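Home | Notebook | Bench Notes | Index | Contact
3 min read
Filed under: Workshop log, Textiles and drying

Dec 27, 2019

Clip hanger, sock drying station. Entry by T. Kinsella.

Carried over from the September list: decide whether the small clip hanger stays on the wooden rack or moves to the wall rail at Telholm. Wall rail is still not up. Hanger stays on the rack for now, and these notes cover the rack only.

Setup. Wooden rack behind the table, round bar across the top. The hanger hooks over the bar at the middle, where the plastic wrap is. A bare bar lets the hook slide when one end is loaded more heavily than the other. The wrap slows the sliding but does not cure it. Tried a rubber band in September and it left a mark on the wood, so no more rubber bands.

The hanger is light plastic with a metal hook stem and a straight lower rail. Clips hang from small loops molded under the rail. The loops are closed on all sides, so a clip can't be lifted off by accident, but it can swing and turn freely. Most of the trouble comes from the turning.
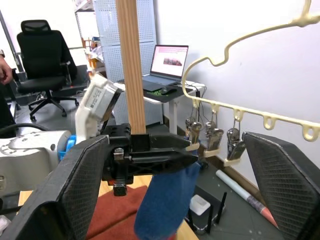

Clip behavior. A clip that hangs square to the rail takes a cuff without fuss. A clip that has turned a quarter of the way presents its jaws edge-on, and the cuff has to be brought in from the side. The wires are thin and offer almost no resistance to twist. Steady the clip at the wire first, then press. Pressing an unsteadied clip pushes it away and sets its neighbors going as well.

Spring force is on the high side for light knits. I hung a 118 g test weight from one clip overnight with a strip of sock cuff in the jaws. No slip measured. The jaws did leave a crease in the cuff, which relaxed after a wash. For socks this is more grip than needed. Mac Carthaigh sells a softer clip in the same size, and I have written to ask for a sample bag. No reply yet.

Layout on the table before hanging. Pairs side by side, openings toward the rack, toes toward the near edge. Low-cut socks have very little cuff to work with, and if the opening faces the wrong way the sock has to be turned in the air, where it folds over itself. Smooth the opening flat before lifting. Keep the colors together so that a pair ends up on adjacent clips and comes down together.

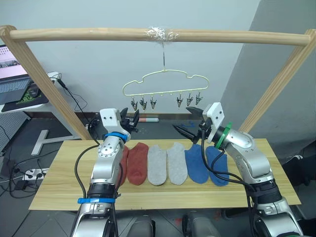 Balance. The rail tilts easily, even with nothing on it, if the clips are not evenly spread or the hook is not seated. Check the tilt before loading. Load from the middle outward, alternating sides. Loading one end first drops that end and the clips on the other side gather toward the center. Once they gather, the wires cross and have to be separated by hand.

Spacing. With the clips bunched, two socks hang face to face and the inner surfaces dry last. Timed this on cotton blend, room at 19 C, no fan: the bunched pair was still damp at the toe when the spaced pair was ready to fold. Leave one empty loop between socks where the load allows it. Where it doesn't, stagger the clip height on the fabric so the cuffs don't touch. 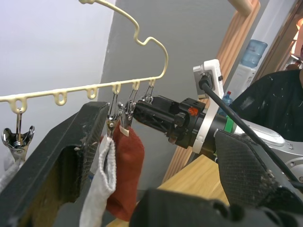 Where to clip. On a ribbed cuff, clip across the rib and take in both layers. One layer only, and the cuff sags open and stretches on that side. On a low-cut sock, clip at the heel side of the opening, where the knit is thicker. If there is a tag, keep it out of the jaws. The tag material is slick and a clip closed on it alone will let go.

Wear. The Trondari sheet gives 3,000 open-close cycles for the springs. We are nowhere near that. The loops will probably go first, at the thin part where the wire rubs. Check them with a fingernail when the clips are off.

Open items:
- Clip sample from Mac Carthaigh.
- Replace the plastic wrap on the bar with something that doesn't crinkle or creep. Potus grip tape is in the drawer, untested on round stock.
- Repeat the drying comparison with wool. Same room, same spacing, 3 runs.
- Wall rail at Telholm, still waiting on brackets.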